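3.2 Home tasks and scoring

Most studies of hand function after stroke rely on short clinic tests. These tests are quick and repeatable, but they say little about whether a person can put away dishes or make toast at home. For the Odeo study we wanted a measure that sat closer to daily life and could still be scored the same way at each of our three sites, Burnska, Farquharson and Peltavley.

We began with interviews. Adults who had lived with arm weakness for at least six months were asked which jobs around the home had become hard, which they had given up, and which they would most like to do again. The interviews gave 536 separate statements. Two members of the team sorted these on their own and then compared results. Where they disagreed, a third member made the final call. Statements on bathing and dressing were set aside, as good scales for these already exist. The rest were grouped by the kind of movement involved, and 12 tasks were kept for the final set.

Kitchen tasks made up the largest group. People spoke often of plates, and of the trouble of holding something flat and fairly wide with one weak hand while the other hand was busy. Several had switched to plastic bowls for this reason. Others said they could lift a plate well enough but could not set it down without a bang.

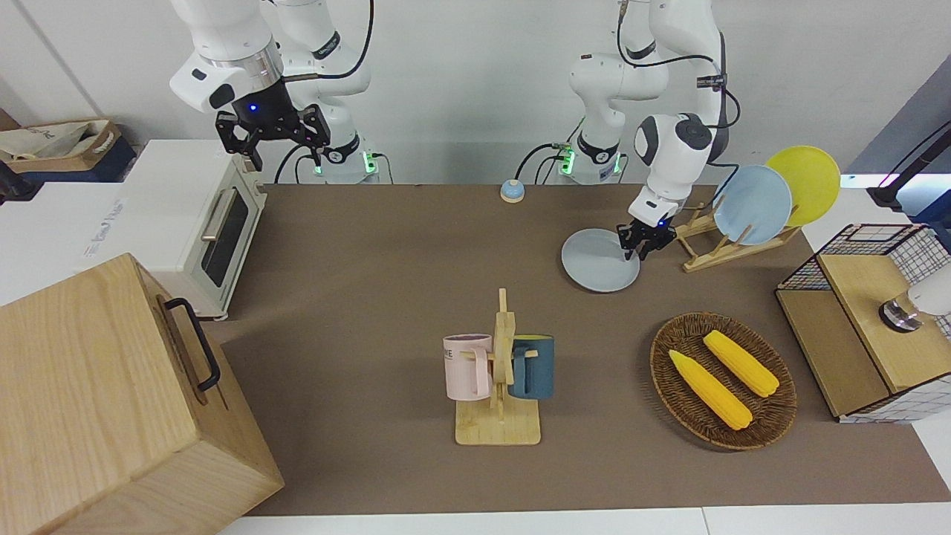
Figure 2. Tabletop layout with toaster oven, plate and wooden dish rack. The left arm grips the plate by its rim; the right gripper is open.

Each task was scored from 0 to 8. Four points were given for completing the steps, two for the quality of the grasp and two for control during release. Time was recorded but did not enter the score. In early trials, a time bonus led some participants to rush and to use only the stronger hand, and the resulting scores did not match what their therapists saw in regular sessions. Any task not completed within 200 seconds was stopped and scored on the steps reached by then.

Participants sat or stood as they preferred, and kept the same position for all later visits. The table height was set so that the elbow rested at a right angle when seated. Those who normally wore a wrist splint kept it on. We did not correct posture during scoring, although many participants leaned the trunk forward to make up for limited reach – a habit that was noted on the form as a separate yes or no item.

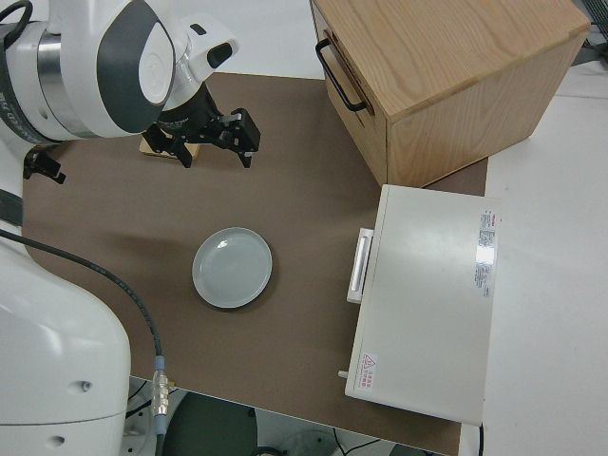

Small objects called for a different approach. Grasping a small item depends more on finger opening than on strength, and in our sample many participants with fair grip strength still could not open the hand wide enough to begin. For these tasks we allowed one point for a clear attempt at opening, even when the object was not lifted. Raters at Farquharson found this rule hard to apply at first, and the wording was changed after the pilot to require visible movement at two or more fingers.

Raters were physical or occupational therapists with experience in stroke care. Each completed a half-day of training and scored a set of practice recordings before seeing participants. A rater who differed from the agreed score by more than one point on any task repeated that part of the training. Raters did not have access to scores from earlier visits.

Two limits of the task set should be noted. It leans toward the kitchen, and people who do little cooking may find it less relevant. It also leaves out tasks done while walking, such as carrying a cup between rooms, which came up often in the Peltavley interviews but could not be tested safely in the space we had. Agreement between raters is reported in Section 4.1.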